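I went up to Skulby for their salvage open day, and my boots still smell like the harbor. If you've never been, it's a small port with a big boatyard, and for most of the year the yard keeps its gates shut. Once a year they let the rest of us in to poke at whatever has come up off the bottom lately. This was the November 2020 one, so masks on, timed entry, and a one-way path marked out in orange rope that everybody got wrong at the same corner (me included).

The big draw was the Finlow. She was a coastal freighter that went down in a winter storm with a mixed load of farm machinery and canned goods, and the yard has been bringing pieces of her cargo up since August. I've been following it in the local paper all fall, so I was pretty worked up by the time I reached the gate. I'd driven 112 miles in the rain and eaten a gas station egg sandwich on the way, which I do not recommend.

Parking is in the field behind the fish market. Bring cash and wear real shoes.

## The tractor

Okay, so the tractor! It sits in an open shed at the far end of the yard under a sprinkler that never shuts off. I'd seen it in the paper, all weed and lumps, and I figured it would be a sad brown blob in person. It's much better than that. They've cleaned one side down to the metal and left the other side exactly as it came up, so you walk around it and get the before and after in one lap. The front wheel still has its spokes. There's a family of dead barnacles in the seat, right where you'd sit, and I thought that was wonderful.

The guide told us it came up from 335 feet, in a sling, over two days, with a long stop partway because the weather turned and they had to hang on to it overnight just under the surface. I can't imagine sleeping through that. Somebody asked if it would ever run again and got a very patient no.

The sprinkler is there because salt gets into the iron, and if you let it dry out it starts to flake apart. So it stays wet until a tank is free, then it goes in the tank for a long soak, and then more soaking after that. The tank it needs is taken by an anchor right now. Apparently the anchor has seniority.

## The wet shed

This was the part I didn't know I wanted. You go through a plastic curtain (mind the step, it's higher than it looks) into a long building full of tubs. Some are proper lab tanks and some are plainly old bathtubs, with a card clipped to each one saying what's inside and when the water was last changed. You can lean over and look but not touch.

My favorites were the cans. They have 400 of them from the Finlow, mostly peaches and some kind of beef stew, and a few of the paper labels came off in one piece and are drying flat between sheets of felt. You can still read the serving suggestion on one. It says to serve the peaches with cold rice, and I've been thinking about that ever since.

There was also a tub of shoes, all lefts. The guide had no explanation and neither does the cargo list.

I spent way too long in here and missed the 11:30 crane demo, so I can't tell you a thing about it except that it was loud. If you care about cranes, do the crane first and the tubs after.

## The Sarmiento room

Upstairs in the old net loft they've put together a room about the Sarmiento, which is a different wreck altogether, much older and much deeper. She was a sailing ship, and nothing big is ever coming up from her. What they have is a lot of sonar prints, a chart you could cover a bed with, and a table of small stuff: buckles, a pipe stem, half a plate with a blue rim. I thought the plate was the best thing up there. The blue is so bright it looks like it came from a gift shop.

The chart had the old search areas penciled in and crossed out, one after another, going back years. They spent ages looking on the wrong side of the reef on the strength of one line in a logbook that had been copied wrong. I stood there following the crossed-out boxes with my finger in the air like a kid with a maze. It's warm up there, too, and by that point my socks were soaked through, so I was in no hurry to leave.

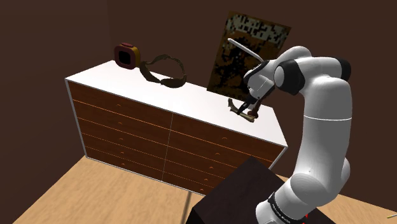 ## Lunch, and the boat

The food was one tent with a line, and it was fish soup or fish soup. It was good! Thick, a lot of dill, and they give you the heel of the loaf if you ask. I ate mine standing up behind a stack of pallets to keep out of the wind.

After lunch you could go aboard the Zikora, the salvage boat that did the lifting. You have to book a slot at the gate when you come in, and I'm very glad I did, because they were gone fast. They let us up 3 at a time. She's smaller than I expected, and the deck is mostly winch. The galley is tiny and very tidy, with a rack of mugs that all have tape on the handles with initials. One of the crew showed us how they log a lift, on paper first and then typed up later, and the paper log has coffee rings all over it. I liked that log a lot. Page after page of "slack, current strong, waited" and then, out of the blue, "wheel visible."

The gangway is steep and it was slick, so go slow if your knees are anything like mine.

## Would I go again

Yes, and I'd do it differently. I'd get there for the first entry slot, book the boat, see the crane, and save the wet shed for the end when it empties out. I'd bring a second pair of socks. I'd skip the gift table unless you need a tea towel (I bought two).

The tractor should be in its tank by next year, and the guide said they're hoping to have a window in the side so you can watch it soak. There's talk of going back for a second machine, too, possibly a seed drill, if they get a decent stretch of weather. I've already told my sister she's driving.

Last entry is at three and they do mean three. The restrooms are in the harbor office, around the back, past the blue door.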